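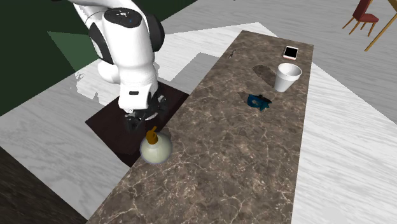
What does a relief organization do in the first days after a disaster?

It finds out who needs help, where those people are, and what they lack, and then it sends what it can through whoever is able to reach them. Most of the work at this stage is gathering facts and moving goods. Rebuilding homes, paying compensation, and deciding who was at fault come later and are usually handled by other bodies.

Chapter 2
Local Groups and Outside Aid

Key terms: first responder, needs assessment, partner agreement, restricted gift, cash transfer, situation report

When a flood or an earthquake strikes a town, the first people to help are almost always the neighbors. After them come the groups that were already working in the area, such as clinics, schools, places of worship, and tenants' associations. Outside organizations arrive next, sometimes within hours and sometimes after several days. This chapter looks at how these three kinds of helpers work together and at the problems that come up between them.

We will follow one case through the chapter. In April the river at Penley rose overnight and covered the lower part of the town. By morning 289 households had left their homes. Most went to stay with relatives. The rest slept in the secondary school on the hill, which had running water but no kitchen and only a few blankets.

The town had one standing aid group, the Penley Mutual Fund. It had been set up to help families with rent and heating bills, and its coordinator, Dean Dunmore, kept a list of older residents who lived alone. That list became the most useful document in town. Members of the fund used it to go from door to door on the dry streets and to telephone people on the flooded ones.

On the second day an outside organization, Trirkia, sent a team led by Gwenaël Brunet. Trirkia had money, two trucks, and long experience with floods. It did not have the list, and it did not know the town. Brunet asked to see the names so that her team could plan deliveries. Dunmore was unwilling to hand them over, as the residents had given their details for a different purpose. The two groups settled the matter that evening. The fund would keep the list and choose the addresses, and Trirkia would supply the goods and drivers.

An arrangement of this kind is called a partner agreement. It may be a long contract or a single page. The one at Penley covered four matters:

Who decides which households receive help
Who pays for fuel, storage, and wages
What personal information may be shared, and for how long it is kept
How residents can complain if something goes wrong

A second difficulty concerned money. Donations reached the fund from more than 60 towns, and many donors had written that their gift was for food only. A gift with a condition attached is known as a restricted gift. By the end of the first week the school had plenty of food, while families needed pumps, bedding, and bus fare. The fund had to write to its donors and ask permission to spend the money in other ways. The replies took 34 days to come in. Section 2.3 explains how an appeal can be worded to avoid this delay.

Trirkia's money was unrestricted, so it was able to give each household a cash transfer in the second week. Some residents felt the payments should have been larger for families with children. Others objected that tenants and homeowners received the same amount. We will return to both complaints in Section 2.4.

As you read, keep a record of each decision made at Penley, who made it, and what that person knew at the time. You will need this record for the written assignment at the end of the chapter.

2.1 Who Arrives First

Studies of disaster response often begin with the arrival of outside teams. The reason is partly practical. Outside teams write situation reports, and neighbors seldom do. A reader who relies on the reports alone may conclude that little happened on the first day. In Penley, the first report was dated the second day, and by then everyone at the school had already been fed twice.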